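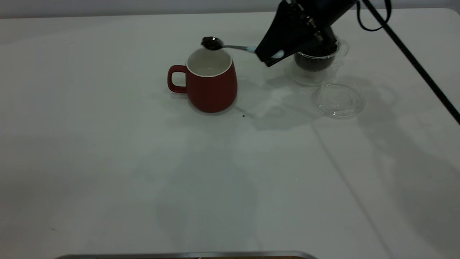
Totum Kitchen Measures

A table of spoon, cup and pinch amounts from old household recipe notes, with weights in grams

What is in this repository

Totum is a small dataset of 567 recipe lines. Each line was copied by hand from a household notebook or a loose recipe card, and each one contains an amount that is not given as a weight. Typical lines are "2 heaped tsp cocoa", "butter the size of a walnut" or "flour until it looks right". Where it was possible, we added a weight in grams and a note on how we arrived at it.

The notes come from 36 households in and near Erkum. Most were written in English, and the rest in Polish or Dutch with an English translation beside them. The biggest single source is the Kosorska notebook, a thick school exercise book full of cakes, pickles and drinks. The second is a tin of cards from the Prins family, where many cards have no title and we had to guess the dish from the ingredients.

I started this work because I wanted to cook from these notes and my cakes were flat. The dataset came later, when I saw that I was writing the same conversions again and again on small pieces of paper.

Files

measures.csv - the main table, one row for each recipe line
sources.csv - one row for each household, with a short name and the languages used
weights.csv - every single weighing, including the ones we did not use
units.csv - the list of units as they were written and the normal form we gave them
CHANGES.txt - what was changed between versions

All files are UTF-8. The separator is a comma, and text fields are in double quotes. Please be careful if you open measures.csv in a spreadsheet program, as it may turn "1/2" into a date. Import the amount column as text.

Columns in measures.csv

record_id: A number that never changes, also when a row is removed.
source: The short name of the household, as in sources.csv.
page: Page or card number. Empty if the source has no numbering.
line_text: The line exactly as written, with the spelling mistakes.
translation: English text for lines in another language, otherwise empty.
ingredient: The ingredient in a simple English form, for example "brown sugar".
amount: The number as written. Fractions are kept as fractions.
unit_written: The unit as written, for example "sp." or "coffee sp."
unit_normal: Our reading of the unit, for example "teaspoon".
fill: One of level, rounded, heaped or unknown.
grams: The weight for the whole amount, or empty.
note: Anything a reader should know.

How the lines were copied

Two people read each page separately and then compared. If they did not agree on a word, the word is in square brackets in line_text. If neither could read it, there is [?] in its place. We did not correct anything in the original text. One writer spells "vanilla" in four different ways and all of them are still there.

We left out lines where the amount was already a weight, unless the same line also had a spoon or cup amount. Those double lines are very useful and you can find them by searching the note column for the word "double". A line such as "3 tablesp. flour (1 1/2 oz)" tells you what the writer meant by a tablespoon, and sometimes it is not what I expected.

How the grams were made

The weighing was done on a kitchen scale that shows tenths of a gram. Each combination of ingredient, unit and fill was weighed 5 times, and the middle value was taken for the main table. All the values are in weights.csv, so you can take the mean if you prefer it.

The ingredient was stirred once in its container before each weighing. For level we pulled the back of a knife over the spoon. For rounded we tried to have as much above the edge as below it. For heaped we took what the spoon would carry without dropping any on the way to the bowl, and this is the least stable of the three. Ground coffee and loose leaf tea were the worst. Leaf tea changes a lot with the size of the leaf, so for tea we give the kind of leaf in the note column and I would ask you not to use the number without reading the note.

Fresh herbs, eggs and "a handful" of anything have no grams. We tried handfuls with different hands and the results were not worth publishing. They remain in weights.csv with the flag "rejected".

A note on spoons

This is the part where I get the most questions, so I write it a little longer.

The Australian tablespoon is 20 millilitres. In most other countries it is 15. Many households in this collection moved from one country to another, and they kept writing "tablespoon" without telling us which one. In unit_normal we use three different values: "tablespoon_15", "tablespoon_20" and "tablespoon_unknown". We only used the first two if there was evidence in the notebook itself, for example a double line or a printed chart glued inside the cover.

"Coffee spoon" is also a difficulty. In the Dutch notes it is normally smaller than a teaspoon. In the Kosorska notebook the word seems to be used for any small spoon that was in the drawer. I kept it as its own unit and did not convert it, except for 12 lines where the writer gives a second measure beside it.

"Dessert spoon" is set to 10 millilitres everywhere. It is a simplification and I know it.

For cups we use 250 millilitres only where a metric cup is named. An old recipe that says "a breakfast cup" or "the blue cup" has the unit "cup_household" and no weight. If the family still had the cup, we filled it with water and wrote the volume in the note.

What it can be used for

The table was made for people who want to cook from old notes. It was also used in an evening class on reading family papers, where the students enjoyed the butter section very much. It can be useful for people who write recipe software and need realistic examples of untidy amounts. I think it could also be interesting for somebody who studies how people write for themselves, as most of these lines were never meant for a stranger.

What it should not be used for

Please do not use the grams for medicine, for baby formula or for preserving food where the amount of salt or acid matters for safety. Several pickle recipes in this collection have too little vinegar by modern advice. They are here as text and should not be followed.

Also do not use the table to say what "people in Erkum" cooked. The families who gave us notes are the ones who kept notes, and they like cakes. There is very little about meat and almost nothing about everyday lunches.

Known problems

The ingredient "sugar" is sometimes white and sometimes raw. If the writer did not say, we weighed white.
Cocoa rows copied from the Prins cards have the fill value "unknown" in many places where "heaped" is probably correct.
Some Polish translations are too polite. The original is shorter and more direct.
Record numbers have gaps. Rows were removed when a family asked for it, and the number is not used again.
The flour was weighed in January in a humid kitchen. A drier kitchen may give a slightly lower weight.

Privacy

Full names were removed from line_text and replaced by [name], except for the two family names used as source names, where the families agreed. Remarks about neighbours were also removed, with some regret. Recipe titles such as "Aunty's slice" were kept.

If your family is in the collection and you want a line changed or taken out, write to me and it will be done in the next version. You do not need to give a reason.

Corrections and new notes

Corrections are welcome through the issue page. Please give the record_id and tell us what you read in place of our reading. For new notes, a clear photo or scan of the page is enough to begin with, but we also need permission from the person who owns the notebook. We cannot take printed cookbooks or pages cut from magazines.

If you send weighings, use the same layout as weights.csv and write the brand of scale in the last column. Weighings done with a plastic measuring set and weighings done with a normal table spoon should be on separate rows.

Licence and citation

The tables are released under CC BY 4.0. The scans of the notebooks are not included and stay with the families.

Please cite as: Noguchi, Toshio. Totum Kitchen Measures. Erkum.

Maintainer: Toshio Noguchi. I answer messages in the evening, normally after 7 pm, and a little slower when it is plum season.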